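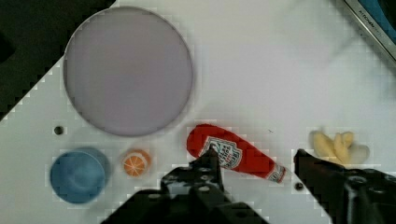

How to Report Fire Damage at a Community Building

Asulstead Regional Services, Community Facilities Office

These instructions apply to halls, arenas, curling rinks and other shared buildings covered under the regional facilities agreement. They are intended for the person or group that holds the operating permit. Owners of private homes and businesses should contact their own insurer.

Before you begin

Do not enter the building until the fire department has released it in writing. A verbal release given at the site is not sufficient for the purposes of this report. If the department has placed the building under a hold, you may still complete Steps 1 and 2.

You will need:

Your operating permit number
The incident number issued by the fire department
The most recent inventory of contents
Form 213, Notice of Loss, available at the front counter in Asulstead or at the Lenby service office

Step 1. Notify the office

Call the facilities line as soon as the fire is out. The line is answered from 8 a.m. to 5 p.m. on weekdays and from 9 a.m. to noon on Saturday. Outside those hours, leave a message with the name of the building, your permit number and a telephone number where you can be reached. If your community has no telephone service as a result of the fire, the request may be relayed through the fire department.

Step 2. Confirm that utilities are disconnected

Power, gas and water must be shut off by the utility or by a licensed contractor. Ask for a dated disconnection slip for each service. Buildings with an ice plant require a separate slip from a refrigeration mechanic, even if the plant was not running at the time of the fire.

Step 3. Secure the site

Fence or tape the property on all sides and post a notice at each entrance. The region lends temporary fencing in lots of 60 panels, stored at the Santoro Road yard. Permit holders must arrange their own transport. Communities reached only by air or winter road should speak with the office before renting equipment locally, as rental costs are repaid only when approved in advance.

Step 4. Record the damage

Take photographs of every exterior wall from outside the fence. Once the building has been released, photograph each room from the doorway and then from the opposite corner. Nothing should be moved or thrown away before the adjuster's visit, including items that are plainly beyond repair.

List lost contents on page 2 of Form 213. Group small items by room. Kitchen goods, sports equipment and office supplies may each be entered as a single line if the total value of the line is below the limit printed on the form. Property belonging to user groups, such as skating clubs or seniors' associations, is entered on Schedule B and signed by the group concerned.

Step 5. Submit the form

Deliver or mail the completed form, with disconnection slips and photographs, to either office. The form must be received within 93 days of the fire. Late forms are reviewed only if the site was under a fire department hold for part of that period.

Step 6. Arrange temporary space

User groups with bookings at the damaged building may apply for space at another regional facility. The Cusotero Hall and the Lenby school gymnasium accept transferred bookings at the original rate. Ice time cannot be guaranteed and is assigned by the arena managers each September.

After you submit

The office will send a file number by mail. Please quote it in all further correspondence. An adjuster will contact the permit holder directly to set a time for the site visit, and a key holder must be present throughout.

Demolition and cleanup may not start until the permit holder has received a written clearance. Questions about salvage, donated materials or local fundraising for a replacement building should be directed to the Community Facilities Office in Asulstead.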